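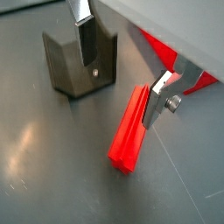
Printed tool holder, open U channel – layer lines and wall height

Workshop storage > Benches and fixtures
8 replies, 700 views

tronitz_bench
Dark grey printed cradle, U-shaped channel open at the top, single screw head in the front face. The tool stands in it blade down, silver part up. Side walls finish slightly above the recessed middle. Two questions before I print the next one: is it worth sanding the front, and should the walls be taller? The tool leans a little.

mackay81
Leave the front alone. Layer lines on a bench fixture are cosmetic. The lean is channel clearance. Measure the blade in three places and size the slot to the widest.

G. Besson
Disagree on the first point. Fine lines hold dust and oil, and a dark print shows both. Two minutes with wet-and-dry is enough.

mackay81
Two minutes per holder. I have 94 of them.

molholm_tools
Taller walls will reduce the lean but you lose the easy lift-out. I would keep the height and close the channel slightly at the bottom. A rounded tip like that one will centre itself if the slot tapers.

G. Besson
A taper works until the plastic wears. Then it leans again and jams as well.

molholm_tools
Mine have been in daily use since July with no jamming. What are you printing with?

teo_bermudez
Check the screw before altering the model. On the Fledance holders I drew up, overtightening spread the walls and the tool went slack. Back it off a quarter turn and try the fit again. Also, scuffs on a matte dark top are easier to live with if the holder has a thin felt pad under it. Mine were leaving marks every time I moved one.

tronitz_bench
Backed the screw off, no change in the lean. I will print one with the taper and one with a tighter parallel slot, same wall height on both. Not sanding either. Felt is ordered.

G. Besson
Print the parallel one first.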